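Guia de preparação Drirngate
Secção 4: Imprimir com filamento de várias cores

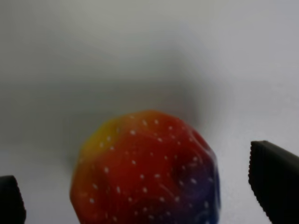

O filamento multicolor muda de tom ao longo da bobina, e é por isso que dá tanto gozo imprimir com ele! A mudança é lenta, portanto as peças muito pequenas podem sair de uma só cor. Para obter passagens suaves, como a do morango de brincar, que vai do amarelo ao laranja, ao vermelho e depois ao roxo, escolha uma bobina de transição curta ou imprima uma peça maior. As superfícies lisas e brilhantes são as que mais favorecem o efeito.

Antes de começar

1. Ligue a Drirngate e espere que o visor mostre "Pronta".
2. Retire a bobina anterior pelo menu Filamento > Descarregar.
3. Coloque a nova bobina no suporte Losus, com a ponta virada para o extrusor.
4. Corte a ponta em diagonal e empurre-a até sentir o motor puxar.

Nota: a bobina tem de rodar livremente. Se prender, desaperte o suporte meia volta.

Escolher a cor inicial

5. Abra o Clirkus e carregue o seu modelo.
6. No separador Cor, veja o comprimento de filamento previsto. Um modelo de 443 cm, por exemplo, apanha só uma parte do ciclo numa bobina de transição longa.
7. Prima Purgar até sair a cor com que quer começar. Cada toque gasta 10 cm.
8. Limpe o bico com a escova de latão e prima Imprimir.

Cuidado: o bico continua muito quente depois da purga. Não lhe toque com os dedos, mesmo com o visor apagado.

Rodar o modelo

Vale mesmo a pena experimentar! Um modelo em pé muda de cor de baixo para cima; deitado, a mesma mudança atravessa-o de um lado ao outro. Faça 2 cópias pequenas em posições diferentes, uma de cada vez, e compare-as à luz do dia.

Se surgir o erro 692, o sensor perdeu o filamento. Repita os passos 3 e 4 e escolha Retomar.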